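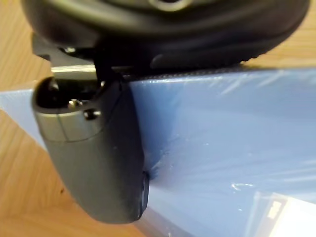
A flat, light blue object, seen close up.

Putting Things Away in a Cupboard

A cupboard is a piece of furniture with shelves inside and a door at the front. The shelves hold things up off the floor, and the door keeps out dust and light. Flat things, such as board games and boxes of paper, are well suited to shelves. They can lie down without rolling, and others may be placed on top of them.

The door is joined to the cupboard by hinges. A hinge is a metal joint that lets the door swing open and closed while staying fixed at one side. Some hinges are hidden when the door is shut. One part is screwed to the door, another part is fixed to the cupboard, and an arm between them bends as the door moves. The cupboards in the reading room at Brunton have hinges of this kind.
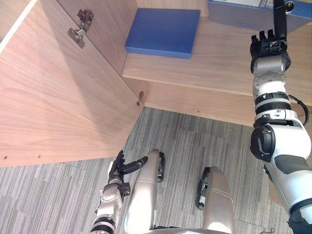 Rochelle Quinlan asked whether it matters which box goes in first. It does. The largest box should go at the bottom of a pile, with smaller ones above it — a large box on a small one may tip over. Boxes that are used often should be kept near the front.

Wood is a common material for cupboards. The lines that can be seen on its surface are called the grain. Sometimes a very thin sheet of attractive wood, called veneer, is glued over a plainer board. A shelf 40 centimetres deep has room for most board games.

When you put a box away, open the door fully and use both hands. Slide the box in until no part of it sticks out past the shelf. Keep your fingers clear of the hinges, and close the door gently.

Words to learn

Hinge: a joint that lets a door swing.
Grain: the pattern of lines in wood.
Veneer: a thin sheet of wood glued to a board.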